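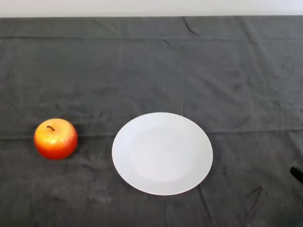
Figure 3. Apple and plate on the gray cloth, Zustberg bench task.

3.2 Showing the task by remote control

I want to spend a little time on the apple task, even though it looks like the dullest thing we did (pick up one apple, put it on one plate, done!). It's where I learned to drive the arms properly, and most of our rules for good demonstrations came out of it. We recorded 1127 demonstrations at the Julstead lab using Parri, our remote-control setup, and kept 700 for training. Another 100 went into a held-out set that I wasn't allowed to peek at while tuning.

A demonstration starts with the apple on the cloth and ends when the apple is on the plate and the arm has backed off. I was strict about that last bit. Early on I'd let go of the fruit and stop recording right away, and the policies trained on those runs would happily hover over the plate forever, as if waiting for me to say something. 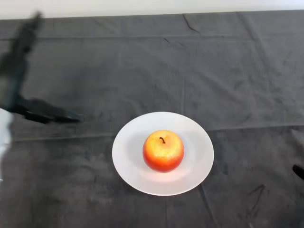
Does the retreat need to follow the same path every time?
Small differences are fine, and we kept them in. What matters is that the fingers clear the fruit before the arm moves sideways.

The approach was harder to get right. My first instinct was to come in fast and fix the angle at the last moment, which feels natural when you're holding the controls but leaves the robot very few samples of the part it needs most. So I slowed down near the apple, opened the fingers early, and tried to keep my hands from fidgeting. I still fidget. You can hear it in the motor noise on half the runs.

We also tried guiding the arm by hand for 200 extra runs, left out of the totals above. It was quicker to learn and kinder to my wrists, but my own arm kept wandering into the camera view, and the policy has no arm like mine to look for. I'd still use it for contact-heavy jobs like the Titunthorpe drawer task in Section 4.

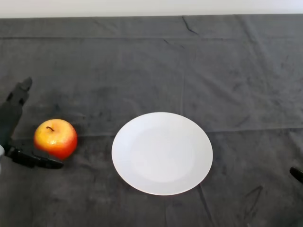 What happens to a demonstration when the first grasp misses?
We keep it if the operator recovers smoothly and finishes the task. Runs with a long pause or a restart are thrown out, and the apple is set down again for a new one.

Sorting the misses by eye ate up most of December, and I'd like a better filter before we move on to two-handed tasks. For now the labels are mine, made with the video at half speed and the gripper trace open next to it.

Last updated: December
Contact the Parri project | Copyright Julstead lab | Back to top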